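**Cups wanted, and a big thank-you from the Votovar tea counter**

If you stopped by the Votovar hall on Tuesday hoping for a cold drink and found us up to our elbows in tumblers, thank you for your patience! Natália Cunha had decided it was high time we went through the drinkware before the April open day, and once Natália decides a thing it tends to get done - usually with music on.

The idea is a simple one. Everything that can be carried on the blue tray stays at the counter, and anything too tired goes to the craft table, where Joana Cardoso is always glad of something to hold paintbrushes. The clear faceted tumblers have been with us for years and are still the favorites, though the colored ones do cheer up a gray afternoon, and Fedir Kobzar has put in a special word for the amber.
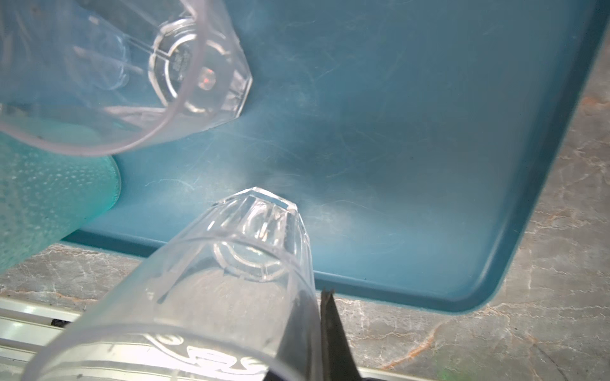
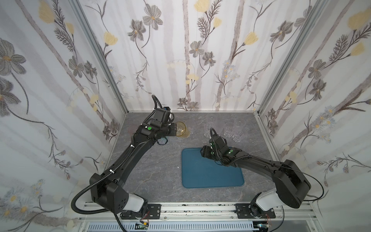
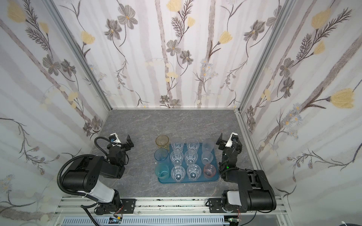
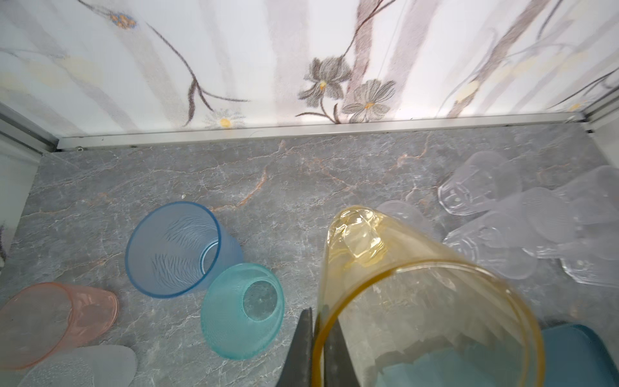 Open day starts at 2, with lemonade and Armindo Pinheiro's almond cake for as long as it lasts (last year that was not very long at all, so do come early). We could still use a few more cups, any color you like, as long as they're plastic and the little ones can manage them. Drop them at the counter any morning before then, and if you have a spare tray at home that you never use, Natália would dearly love to see that too.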